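4.2 What people meant by "a quiet street"

I came to this part of the study expecting an easy ride. The survey had gone out to every household on the Griltotthorpe estate and the streets behind it, 571 forms came back, and the question I was most looking forward to reading was the plainest one on the sheet: "Would you call your street quiet?" Yes, no, and a box for anything else you wanted to say. I thought I'd spend an afternoon on it (I spent most of December).

The trouble, if you can call it that, was the box. People filled it right up. They wrote round the edges and over on to the back, and a good many of those who had ticked "yes" then went on to list every noise that drove them up the wall. One form had a firm tick for yes and underneath it, in capitals, BINS. Another said the street was lovely and quiet apart from the road. I read that one out to my whole household and we still bring it up.

So I had to go back and think about what I'd asked. The noise meter readings (Section 3) had given me a tidy picture of which streets were loud and which weren't, and I had more or less assumed that the answers would line up with it. They did for the two streets nearest the bypass. Everywhere else the match was poor, and on Manalastas Road, one of the louder stretches by the meter, most of the replies said yes, quiet, very happy, thank you.
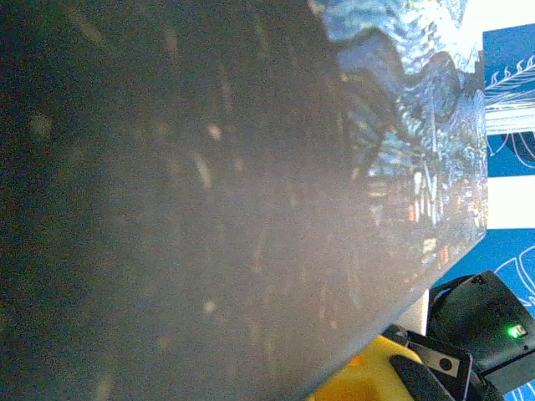

Reading the Manalastas Road forms again, slowly and with a pot of tea, I began to see what was going on. These were people talking about their neighbours. A quiet street, for them, was one where you knew whose dog it was. The lorries went past all day and got barely a mention, but a single slammed car door at six in the morning could fill half a page if it belonged to somebody new. I found much the same thing in the older forms from the first survey, which I'd been lent in two very dusty boxes and which used nearly the same wording, so I don't think it's only a fashion in how people talk now.

I sorted the comments into 6 groups, listed in Table 3. I did try a longer list first, but I kept putting the same comment in three places, and when I went back a week later I disagreed with myself far too often. With 6 I was much steadier. The groups are traffic, animals, neighbours, building work, young people out late, and a last one I've called "hum", for the low steady sounds that people found hard to put a name to. Hum is my favourite and I'd love somebody to write a whole paper on it! Several people said they could only hear it on a Tuesday, and I have no idea what to do with that.

Figure 4. Household replies from the main survey, sorted by group and by street. Streets with very few forms returned are left out.

A word about the streets where hardly anybody answered. It would be tempting to say that they had nothing to complain of, and I've seen that done in other people's work, but I don't think we can know. Some of the houses may have been empty, and some people surely took one look at the form and put it straight in the recycling. I've kept them out of the figure and they get no further mention until Section 5, where I look at the meter readings by themselves and the comments don't come into it.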